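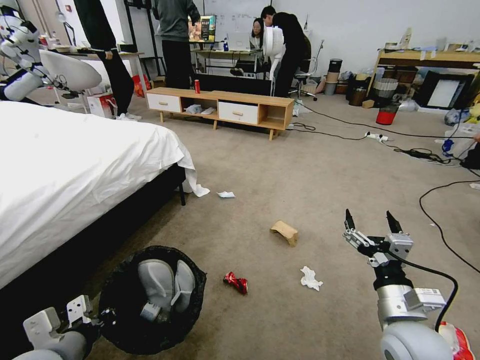

Floor pickup demos: arm that isn't grasping drifts, and the policy copies the drift

Posted in Cluvance Community > Teleoperation and demonstration
Tags: two-arm, remote control, recording, grippers

tallowgate

Setup: two arms, two-finger grippers, head camera, driven by remote control with a pair of Neneo leader arms. The task is picking up litter from carpet and dropping it into a round bin with a plastic bag liner. Items are snack wrappers, tissue, scraps of paper, and bits of cardboard. The bin is on the left, so the left arm does most of the drops and the right arm covers the far side of the floor.

We have 200 demos recorded. Training runs without errors and the loss curve looks normal. On the robot, two things go wrong:

1. While the left arm works at the bin, the right arm slides forward and down toward the carpet with nothing to pick up there. I went back through the demos and the operators do the same thing. When they concentrate on one hand, the other one sags.

2. Flat pieces of paper. Wrappers and cardboard are fine. With flat paper, the gripper closes above it, opens, closes again, and repeats until the episode times out.
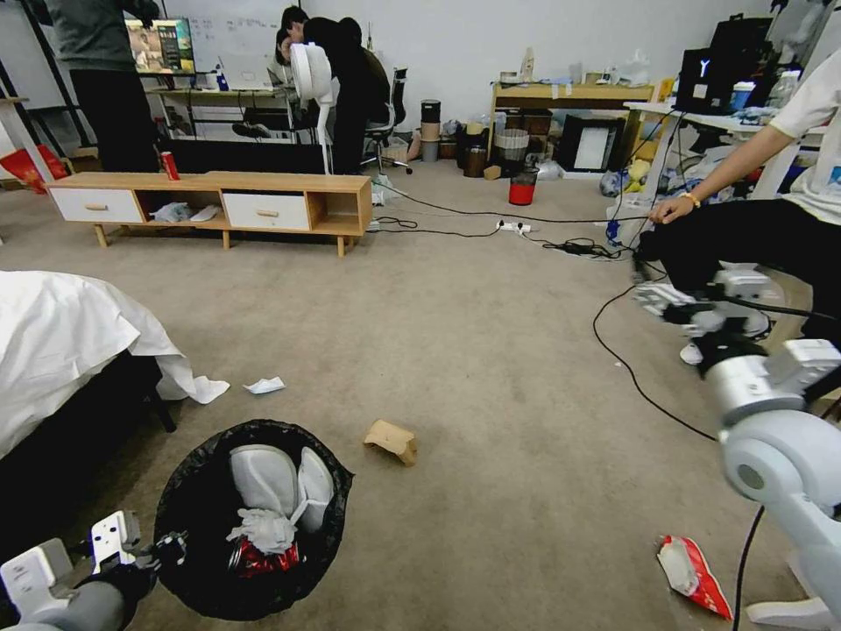

Left gripper next to the bin, right arm reaching toward the floor.

Recording is at the default rate. Episodes run up to 90 seconds. I log joint positions for both arms, gripper opening, and the head camera. No wrist cameras and no force data.

Can I fix this by filtering the demos I have, or do I need to record again? Also, is there a way to lock the idle arm from the pedal? The Neneo manual mentions a hold mode but gives no key for it.

pellam_9

Record again, more data fixes this. We went to 4000 demos and stopped seeing it.

ostrander-bench

The answer above will work if you have the hours. I would not start there.

Idle arm. Hold mode on the Neneo leaders is a setting in the bridge config, off by default. Turn it on and assign the left and right pedals separately. With a pedal down, that follower stays at its last commanded position and ignores the leader. On release it ramps back to the leader pose, and the default ramp is fast. Slow it down before anyone sits or leans within reach of the arm.

Make sure you log the commanded position of the follower and not the leader pose. If you log the leader, the sag goes into the data even with hold on. We lost a batch of recordings this way.

Pick one parking pose per arm and use it in every demo. Ours is elbow tucked, gripper above the height of the bin rim, out of the middle of the head camera view. An operator who parks the arm wherever it happens to be gives you a different idle pose each time, and the policy averages them.

For the 200 you already have: find the stretches where one gripper never closes, and mask the action loss for that arm over those stretches. It is cheap and it will tell you how much of the problem is drift. It will not teach a parking pose.

Flat paper. Look at how your operators pick it up. I expect several missed closes before each good one. Without wrist cameras the policy can't see the difference between a miss and a grasp from that distance, so it learns that closing is followed by opening. Two changes helped here:

-- Approach with the fingers tilted, one fingertip on the carpet, and drag toward the arm's own base until the paper buckles. Then close once.
-- Cut any demo with more than one failed close on the same item. Keep the ones where the operator misses once, lifts clear, looks, and comes back from a new angle.

After both changes we had 19 flat-paper failures left in a block of test runs, most of them at the edge of the camera view, where I have no fix to offer except a wrist camera.

tallowgate

Found the setting. We were logging the leader pose, so that explains a good part of it. Masking run is going now.

Does the hold survive an emergency stop, or does the arm jump to the leader pose on reset?

ostrander-bench

On the Fedimis controller it clears, so line the leader up with the follower before you reset. On the older Kuroda controller it depends on the firmware. Test it with the arm over clear floor and the ramp at its slowest setting.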